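Play kitchenware

Play kitchenware is the general name for the small dishes, pots, utensils and imitation foods used by children in pretend cooking. It is sold in sets or as single pieces, and is common in homes, preschools and waiting rooms. Some sets are made for toddlers and have only a few large parts. Others run to 100 pieces and are meant for classrooms.

The term usually leaves out play furniture such as stoves and sinks, which are listed separately by most sellers. Tabletop appliances fall somewhere in between and may be counted with either group.

Materials

Early sets were pressed from tin or made of glazed pottery, often as smaller versions of dishes in adult use. Plastic took over much of the market in the second half of the twentieth century. Wood has remained in use for imitation food and for knives and boards, and felt is popular among people who sew their own sets. Real kitchen items are also given to children for play, especially colanders, cups and mixing bowls.

Colors have changed with home fashions. Bright red, yellow and blue were long the standard. Many later lines use muted greens, pinks and purples, while the food pieces tend to keep the colors of the real thing.

Main types of pieces

Dishes and cups. Plates, bowls and cups make up the largest part of most sets. Cups may have a handle or be plain, and plain ones are often made to stack.

Cookware. A pot with a lid and a frying pan are the usual minimum. Colanders are popular because they also work in sand and bath play, where water can be poured through the holes.

Appliances. Toaster ovens, mixers and coffee makers are made in table size. Simple ones have a door or a knob, and more costly ones have lights and sound.

Food. Imitation food ranges from solid one-piece shapes to items that come apart. Fruit may be molded whole, cut into halves joined by hook-and-loop tape, or shown partly peeled.

A mixed group of pieces can be laid out on a bare table so that children choose what to use. Teachers often prefer this to handing out a full set in its box, and they may change the selection during the week.

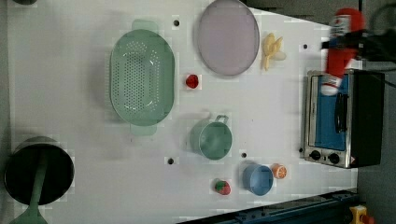
Use in play

Children often begin with simple actions such as filling, stirring and pouring. Serving food to another person tends to come later, followed by longer games with roles, such as cook and customer. In a short guide for preschool staff, Onyekachi Aliyu suggests groups of no more than 4 children to one table, with enough cups for each child to have one. The guide also advises leaving a clear space for serving.

Sorting is another common use. Pieces can be grouped by color, by size or by whether they hold food or are food.

Safety and care

Small pieces are a choking hazard for young children, and sets with small parts carry an age warning. Cracked plastic should be thrown away. Most plastic pieces can be washed by hand in warm soapy water and left to air dry. Wooden pieces should be wiped with a damp cloth and not soaked.

Storage

Open bins are the most common form of storage. Shallow trays make it easier to find berries and other small foods, which sink to the bottom of a deep bin.

See also

Dollhouse
Pretend play
Toy food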